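Residents' Forum > Kwon Street Precinct > Building Matters
Topic: Floor finishes for the ground-level common room

Woo-jin Ahn
Forum moderator
Members are invited to comment on the proposed replacement of the floor finish in the ground-level common room. The owners corporation has received two quotations, one from Drolter for porcelain tile and one from Clekis for sheet vinyl. Both cover removal of the existing carpet, levelling of the slab and new skirting. Comments will be received until the end of October and attached to the agenda papers. Members are asked to keep their remarks to the floor finish. Wall colour, furniture and booking fees will be dealt with under separate topics.

Tayla Ngata
Unit 14
I thank the moderator for opening the topic. My preference is for tile. The present carpet has been cleaned twice in the past year and the staining near the kitchenette has returned on each occasion. A tiled floor can be mopped after every function by whoever has made the booking, and the hire agreement could be amended to require it.

I would ask that the grout be specified in a mid-grey. White grout was used in the lift lobby and its condition speaks for itself.

Cameron Merrick
Unit 6
I respectfully disagree with the previous member. The common room is used for the morning exercise group and for the children's playgroup, and tile is an unforgiving surface for both. It is also loud. Anyone who has attended a meeting in the tiled foyer will recall the difficulty of hearing a speaker from the second row of chairs.

The Clekis quotation includes an acoustic underlay. The Drolter quotation does not mention one. I would like to know whether the omission is deliberate before any comparison is made on price.

Woo-jin Ahn
Forum moderator
In response to the member from Unit 6: Drolter has advised that an acoustic mat can be laid beneath the tile at an additional cost of $1312. This was received after the summary sheet was circulated. A corrected sheet will be placed in the document library.

Jingyi Lu
Unit 22
Would the moderator confirm whether the slab has been tested for moisture? Under the previous carpet there was a noticeable smell along the garden wall each winter. If the slab is damp, the choice of finish is a secondary question. Sheet vinyl laid over a damp slab will lift at the seams, and I have seen this occur in a church hall where the whole floor had to be taken up again.

Woo-jin Ahn
Forum moderator
A moisture test has not been carried out. I will request a price for one.

Bo-ram Sun
Unit 9
I support tile, subject to the moisture question raised by Unit 22. With regard to appearance, I would draw members' attention to the combination of a tiled floor with beige walls. Our walls are already close to that colour and would not need repainting, which is a saving neither quotation takes into account. 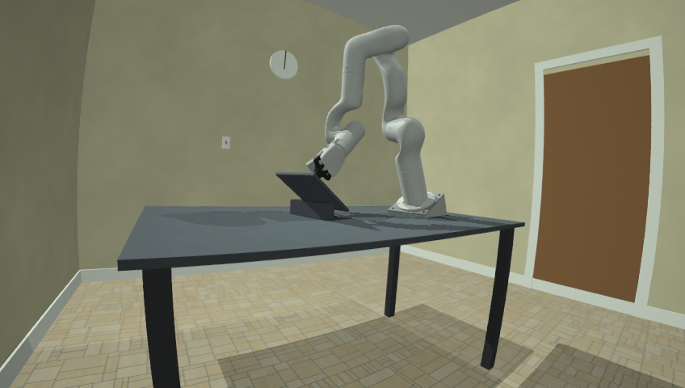
Beige walls with a tiled floor (computer render).

I found the pairing calm and suitable for a room with many different users. A darker tile would, in my opinion, make our room feel smaller than it is, given that the only window faces the driveway.

Cameron Merrick
Unit 6
The combination is pleasant enough. My objection was never to the colour. A rendered view cannot convey noise, and it cannot convey what it is like to kneel on the surface at seven in the morning. I note also that vinyl is available in patterns that resemble tile, so the appearance favoured by Unit 9 could be obtained from either supplier.

Tayla Ngata
Unit 14
The exercise group brings its own mats. With respect, the playgroup could do likewise, or the owners corporation could purchase a large rug and store it in the cupboard.

Cameron Merrick
Unit 6
The cupboard is full of folding chairs.

Jingyi Lu
Unit 22
May I suggest that members look at the hall in the Trukance development, where vinyl was laid several years ago. It has worn poorly at the entry and quite well elsewhere. A recessed mat at the door would probably have prevented most of the damage, and I would ask that one be priced for our room whichever finish is chosen.

Woo-jin Ahn
Forum moderator
The moisture test has been priced at $765, including a written report. It can be approved without a general meeting, and I have asked for it to proceed. Both suppliers have agreed to hold their quotations until the report is received. The recessed mat has been added to the list of items to be priced.

Bo-ram Sun
Unit 9
Thank you. I would be grateful if sample tiles and vinyl offcuts could be left in the foyer so that members may examine them in daylight.

Woo-jin Ahn
Forum moderator
Samples have been requested from both suppliers and will be placed on the shelf beside the letterboxes. Members are asked not to remove them.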